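Niltum 4 state handling, is it just me?

kettle_logic
Moved our dashboard from Villholm to Niltum over the weekend. The docs promise you will "never think about state again." I have thought about little else. One form, 255 fields (don't ask, it's payroll), and every keystroke redraws the lot. Is there a setting I missed?

aodera
Did you wrap the fields in a store group? Without one, each field listens to all the others. Page two of the guide, under a heading that suggests it's optional.

kettle_logic
I did not. I read page one twice, if that counts.

pixelgrump
Or go back to Villholm, which is ugly and slow to build but never once redrew my footer because someone typed a zip code.

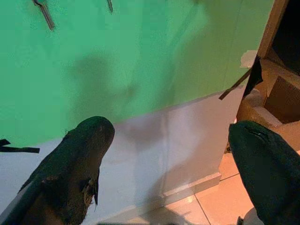

Green panel, dark grippers

aodera
Villholm had the same problem until they added groups. See issue 1249. You even commented on it, grump.

pixelgrump
I comment on everything. Still don't buy it. A framework that needs a special wrapper to behave normally has its defaults backwards.

fergal_nm
Halfway with grump here. Groups work fine, but they should be on by default. Somebody asked for that last September and the reply was a thumbs up and a closed ticket. Also check your keys, kettle. If you build them from the array index, the group does nothing and there's no warning.

kettle_logic
Keys were the array index. Of course they were. Changed them to the field id, added the group, and one keystroke now redraws one field. Bundle went up by 4 KB, I'll live.

pixelgrump
Enjoy it until version 5.

aodera
Version 5 beta is out, groups are on by default.

pixelgrump
Then I'll wait for 6.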